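Subject: Re: [arm-data] Toy kitchen set, how much variety per session?

On the question from the Hurkness bench:

> We have one table, one arm and a box of toy food. Before we start
> recording, how often should we change the layout? Our last set had
> the plate in the same place for every episode and the policy
> learned to go there whether the plate was there or not. Also, do
> you clear away the objects that aren't part of the task?

We had the same trouble with our first set at Zulthorpe. What we do now is change the layout every 4 episodes. The operator moves everything except the stove, and the task object has to end up in a different part of the table each time. We also turn it. A bottle that always stands up gives you a policy that can't deal with one lying down, so on our sheet "bottle on its side" is a separate start condition, with the cap toward the arm in half the episodes and away from it in the other half.

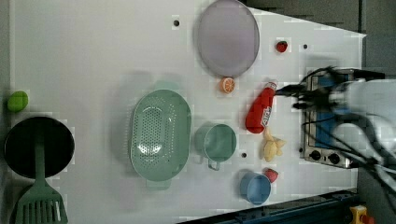
We leave the other objects out. We tried a cleared table for the first 19 episodes of the Camar task list and ended up recording them again. With only the target on the table, the instruction text carried no information and the model ignored it. Keep at least 2 things of similar color within reach, so that the words have to matter.

Some smaller points:

- Write the instruction before the episode, and don't edit it afterward to match what the arm did.
- Keep failed grasps if the operator recovers. Tag them "retry". Drop the episode if a hand comes in to fix something.
- Don't let one operator do a whole task. Ours have different habits on the approach and it shows in the training curves.
- Log the layout change as its own line. The Pappas script splits on it.

Our full set is at 1960 episodes, nearly all of them with the current rules. I can send the start condition sheet if it would help. It's a plain text file and you would need to swap in your own object names.

What rate are you logging the gripper at? We had a mismatch with the arm there and I'd like to compare.

Zulthorpe bench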